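「配送料無料」は誰が払っているのか、という問いの立て方について

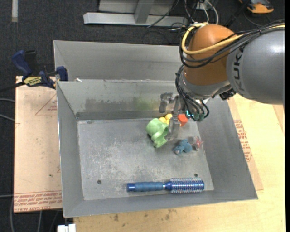 十一月になると、通販各社から届くメールの件名がいっせいに「送料無料」になる。私の受信箱では、Trivasoraという日用品の通販がいちばん熱心で、朝の七時と夜の九時に律儀に同じ文面を送ってくる。三〇〇〇円以上なら無料だったものが、今月だけは一点からでも無料だという。歯ブラシ一本でも玄関まで持ってきてくれるらしい。

この種のメールが出回ると、きまって別の種類の文章も出回る。「送料は無料ではない、誰かが払っているのだ」という、例の説教である。運ぶ人の苦労に思いを致せ、無料という言葉を使うな、「送料込み」あるいは「送料当社負担」と言い換えよ。言っていることに大きな間違いはない。だが私は、この説教を読むたびにどうも腰が落ち着かない。正しいことを言われて、そのまま何も起きずに終わる、あの感じが残るのである。

言葉を換えれば意識が変わる、というのがこの議論の前提になっている。本当だろうか。私が住む町のパン屋は、レジ袋の表示を「無料」から「サービス」に換え、法律が変わってからは「有料 3円」に換えた。客の行動が変わったのは三つめのときだけだった。一軒のパン屋の話で世間を論じるつもりはないが、「無料」が「サービス」になったときに袋を断り始めた客を、私は一人も見ていない。私自身も断らなかった。

「送料当社負担」という言い換えには、もうひとつ困ったところがある。これを読んだ客は、なるほどこの会社が身銭を切ってくれているのだと受け取る。ところが会社が負担する金というのは、要するに商品の値段のどこかに入っている金である。「無料」のほうが、少なくとも恩に着せてこないだけましだという考え方もできる。正直な表示を求めた結果、より恩着せがましい表示が手に入ったのだとしたら、運動としてはあまり出来のよいほうではない。

では、送料はどこに入っているのか。去年、同じ商品の値段を複数の店で見比べるということを、半ば意地になってやってみた。対象はOmumeoの替え芯である。軽く、壊れず、型番が一つしかなく、どこで買っても同じものが届く。近所の文具店では一箱900円だった。送料無料をうたう通販では1,008円。送料を別に取る通販では本体が文具店と同じ900円で、送料が210円ついた。

これを見て、ほら見ろ、送料は本体に乗っているではないか、と言うのはたやすい。私も最初はそう言いかけた。しかしよく見ると、乗っているのは一〇八円であって、二一〇円ではない。残りの一〇二円は行方不明である。通販会社が利益を削ったのか、運送会社が大口だからと安く請けたのか、別の商品をまとめて買う客が余分に払っているのか。外から眺めている私には判断がつかないし、判断がつくという顔をしている解説者のことも、あまり信用していない。

「誰かが払っている」という説教がものたりないのは、このためだと思う。誰かが、で止まってしまうのだ。その誰かが荷物を持って階段を上る人なのか、まとめ買いをする隣の家なのか、株主なのかによって、話はまるで違ってくる。株主が払っているのなら、私はとくに胸を痛めない。隣の家が払っているのなら、少しばつが悪い。階段を上る人が払っているのなら、それは直さなければならない。三つを一緒くたにして「思いを致せ」と言われても、どの方角に向けて致せばよいのかわからない。

物流の仕事を長くしてきたTitilayo Akandeさんに、この話をしたことがある。市民講座の帰りに駅まで一緒に歩いたときで、私は前置きもなく替え芯の値段をまくしたてたのだと思う。彼女はひととおり聞いてから、送料の表示はどうでもいいと言った。気になるのは、荷物を積むまで待たされる時間のほうだという。倉庫の前に着いて、呼ばれるまで車の中で待つ。その時間に値段がついていない契約が、昔はいくらでもあった。

「無料というなら、あれが無料だったんですよ」

この一言で、私の考えはだいぶ整理された。客に見える無料と、客に見えない無料があるのである。前者は表示の問題で、後者は契約の問題だ。世間の議論は前者にばかり集まる。見えるのだから当然といえば当然で、メールの件名に書いてあれば腹も立てやすい。倉庫の前でエンジンを切って待っている時間は、どのメールの件名にも書かれていない。

もっとも、ここで「だから消費者は見えないところに目を向けよう」とまとめる気にもなれない。目を向けてどうするのか。私は替え芯を買う客であって、荷主と運送会社の契約書を読む立場にない。読ませてくれと頼んでも断られるだろうし、見せられても何が相場なのか知らない。消費者の意識に期待する議論は、いつもこの段で足を滑らせる。意識は高まる。高まったまま、やることがない。それで手近なところにある「無料」という二文字を叩くことになる。

似たことは「置き配」をめぐっても起きた。再配達を減らすのは配る人のためになる、だから置き配を選びましょう、という呼びかけである。これに私は反対しない。実際に選んでいる。ただ、Weerakoonという通販の注文画面で、置き配を選ぶと葉っぱの印が出て「ご協力ありがとうございます」と表示されるのを見ると、少し意地の悪い気持ちになる。再配達が減って助かるのは配る人だけではあるまい。会社のほうの経費も下がるはずだ。それなのに協力したのは私で、褒めたのは会社で、値段は一円も変わらない。葉っぱの印は、たぶん安い。

葉っぱを貶めたいのではない。葉っぱでも人が動くなら、それはそれで結構なことだ。私が疑っているのは、値段を動かさずに気持ちだけを動かそうとする仕組みが、どれほど長持ちするかということである。パン屋の袋の例に戻れば、三円は小さな金だが、毎回レジで訊かれる。毎回訊かれるから、鞄に袋を入れておくようになる。感謝の表示は、二度めからは読まない。少なくとも私は読まない。

反対側の意見にも触れておくべきだろう。知人の何人かは、送料無料をやめたら困るのは足の悪い人や、店のない土地に住む人だと言う。もっともである。私の実家のある地区では、最後まで残っていた雑貨店が閉じてから、電池一つ買うにもバスに乗る。そういう土地で、送料を実費で取るべきだと街の人間が言えば、ずいぶん勝手な理屈に聞こえるはずだ。荷物一つの実費は、遠くて家がまばらなところほど高くつく。実費主義を貫けば、不便なところに住む人がさらに払うことになる。

しかしこれも、無料を擁護する理由としては少し変なのである。山あいの家への配達を支えたいのなら、それは支えるという名目で支えればよい。現状の送料無料は、山あいの家の電池も、駅前のマンションの歯ブラシも同じように無料にする。しかも件数で言えば、後者のほうがずっと多いのではないか。弱い立場の人のためにと言われている仕組みを、私のような、歩いて四分のところに文具店がある人間がいちばん気楽に使っている。

白状すると、替え芯の比較をやったあとも、私は通販で買い続けた。文具店まで歩けば一〇八円安い。四分である。その四分を惜しんだのだと言えば格好はつくが、たいていは夜中に思い出して、忘れないうちに注文してしまうというだけのことだ。翌々日には届く。そんなに早くなくてよい、といつも思う。替え芯は、まだ一本残っているうちに注文するのだから、一週間後でも困らない。

この「そんなに早くなくてよい」というところに、まだ多少の脈があるような気がしている。Utoricoという古本の店は、急がない注文をまとめて発送する代わりに、代金から三十円を引く。いつ届くかは、だいたいの幅でしか教えてくれない。初めて使ったときは、届かないのではないかと少し不安になった。今は慣れた。三十円で暮らしは変わらないが、急がないということに値段がついているのは、葉っぱより気分がよい。こちらが待つ時間に三十円がつくのなら、倉庫の前で待つ人の時間にも、当然いくらかついていなければおかしいという気になる。

もちろん、古本と日用品は違う。三十円引きが運転席の待ち時間に回っているかどうかも、私は確かめていない。古本屋の主人が単に郵便局へ行く回数を減らしたいだけだという可能性も十分にある。うまい話に見えるものほど、値段の内訳を訊いてみるとたいてい口ごもる。この店にも、そのうち訊いてみようと思っている。

制度のほうはどうかといえば、待ち時間の記録をつけよとか、運賃と作業料を分けて書けとか、そういう地味な決まりごとが話題になるのは、業界の人が読む紙面の中がほとんどだ。一般の読者に向けた記事では、最後にひとこと触れられるか、まるごと省かれる。代わりに見出しになるのは「送料無料という言葉をなくそう」である。わかりやすい。わかりやすくて、誰の財布も痛まない。財布の痛まない改革案に賛成が集まるのは、むしろ疑ってかかるべき徴候だと私は思っている。

言葉は大事だという人に、言葉はどうでもいいと言いたいわけでもない。表示が換わったことで、子どもが親に「当社って誰」と訊く家もあるかもしれない。それならそれで悪くない。ただ、その子に親がなんと答えるかを想像すると、会社だよ、と言って終わりそうな気がする。私が訊かれても、そう答えて終わらせそうだ。一〇二円の行方を、私はまだ説明できないのだから。

先週、文具店の前を通りかかって、久しぶりに替え芯を一箱買った。値札は貼り替えられていて、九八〇円になっていた。仕入れの運賃が上がったのだと店の人は言う。客が自分の足で取りに来る店にも、当然ながら品物は誰かが運んでくる。そこにかかった分はどこにも「送料」とは書かれておらず、私はそれを黙って払って、四分歩いて帰った。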